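Is Terkent Falls doable as a day trip from Mondal without a car?
Asked in: Day trips and swimming spots

We have one free day in Mondal in January and my sister has decided it will be spent at Terkent Falls. I get carsick on anything with a curve in it. The guesthouse says there is a bus, then says it with less confidence each time I ask. Is it worth it, and can you swim? 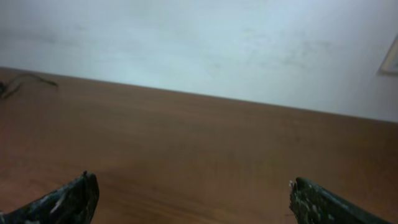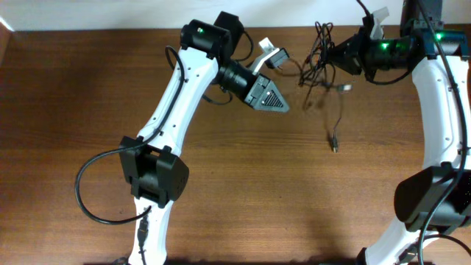
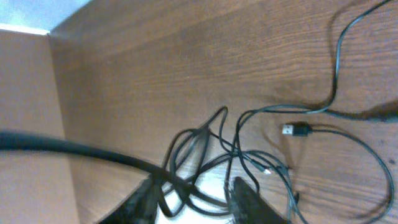
2 answers

Answer from Wubit Woldemariam

Yes to both, with conditions. The bus is the 383 and it leaves from behind the Mondal market, beside the man selling phone covers. The timetable has it going at 7:30 a.m. The driver has it going when he finishes his breakfast. Get there early anyway, sit up front on the left, and look at the horizon, or at the back of the driver's head if the horizon is busy.

The bad part is the climb after Skivel, 12 bends if you believe the sign at the bottom. After that it's flat pasture, cows, and one enormous fig tree where everybody gets off. The falls are a 30 minute walk from the tree, mostly shaded, with a stream crossing that will claim a sandal if you let it.

Swim in the second pool. The first one is prettier and is where all the photographs get taken, but it has a floor like a box of cutlery. There is a rope at the second pool. I've seen dignified people use it and come out otherwise.

Last bus back is 4 p.m. and he doesn't wait for anyone, breakfast being long over by then.

Answer from Danai Karras

its ok. we went in the wet season and it was brown. bring shoes

Comment from the asker

Thank you both. Is there food up there or should we carry it? My sister's idea of provisions is gum.

Reply from Wubit Woldemariam

Carry it. There's a stand by the fig tree that does grilled corn and warm soda, and on a good day fried fish, but I have been there on several days that weren't good. If you'd like a proper lunch, get off at Plelamach on the way back and eat at either of the 2 places facing the church. They're run by cousins who don't speak, so pick one and don't mention the other. You'll need to leave the falls by noon to fit that in.

Reply from Danai Karras

the one with the green door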